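Frequently Asked Questions

Welcome! If you've landed on this page you're probably thinking about joining one of our beginner juggling evenings at the Durnley hall, or you've already signed up and you're lying awake wondering what on earth to wear. We get a lot of the same questions by email, so we've put them all together, and we do try to keep the answers up to date (the summer ones get a once-over every July).

I've never juggled in my life. Is that a problem?

Not at all! Most of the people who walk in have never kept more than one thing in the air, and plenty of them tell us at the door that they can't catch. We start everyone with a single ball, just tossing it from hand to hand at eye level, and we stay there for longer than you'd think. It feels silly for the first few minutes and then it gets oddly calming.

How long is the course?

The beginner course runs for 6 evenings. Each one lasts 45 minutes, with a break in the middle if the group wants it, and they nearly always want it. Your arms will be more tired than you expect the first time. If you miss an evening, please don't give up on the rest! Come ten minutes early the next time and one of us will go over what you missed.

Do I need to bring my own balls?

No, we have plenty to lend. If you catch the bug and want your own set, go for something small enough that you can hold two in one hand without straining. Beanbag-style balls filled with seed or grain are the kindest to beginners, as they stay put when you drop them instead of rolling off under the radiator. Smooth round balls look lovely in the air and we do use them, but you'll be chasing them a fair bit early on. We sell a starter set called the Salero at the front desk, and you're very welcome to try one out before you decide.

What age do you have to be?

The evening groups are for ages 14 and up. For younger children we'd point you to the Saturday-style family sessions over at Prestarbridge, which are noisier and a lot more about scarves and hoops. Grown-ups are expected to join in over there, so don't plan on reading your book.

What should I wear?

Anything you can lift your arms in. Take off rings and bracelets if you can, and wear flat shoes, please, because the floor was redone and we'd like to keep it nice. The hall is chilly when you arrive and warm by the time you leave, so layers are a good idea.

I keep throwing forward and walking across the room. What am I doing wrong?

Oh, everybody does this one. You're rushing the second throw, so it goes out in front of you and your feet follow along. Try practicing while facing a wall, an arm's length away, or stand at the side of your bed, which also saves your back when you have to pick things up. Say "throw, throw, catch, catch" out loud if it helps. Your family will get used to it.

How much should I practice at home?

Five minutes a day does more good than an hour on the weekend. Leave your set somewhere you'll walk past it, like the kitchen counter or wherever you wait for the kettle. Put the good glasses away first.

Can I move on to clubs or rings?

Yes, once you're comfortable with three balls and can keep the pattern going while somebody talks to you. That's what our Lai group is for. It meets right after the beginners, and you're welcome to hang back and watch for a while before you make up your mind.

Is there parking?

There's a small lot behind the hall with room for a few cars, and street parking along the front that's free after 6. The side door is the one to use. The front one sticks.

What if I have to cancel?

Let us know at least 2 days before the course starts and we'll give you your money back or move you to the next one, whichever you'd like. After that we can't refund, but you can pass your place along to a friend. Just send us their name so we know who to expect.
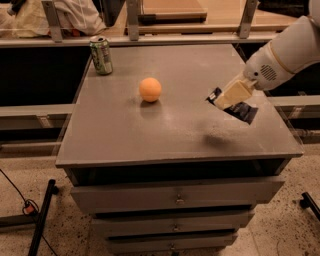
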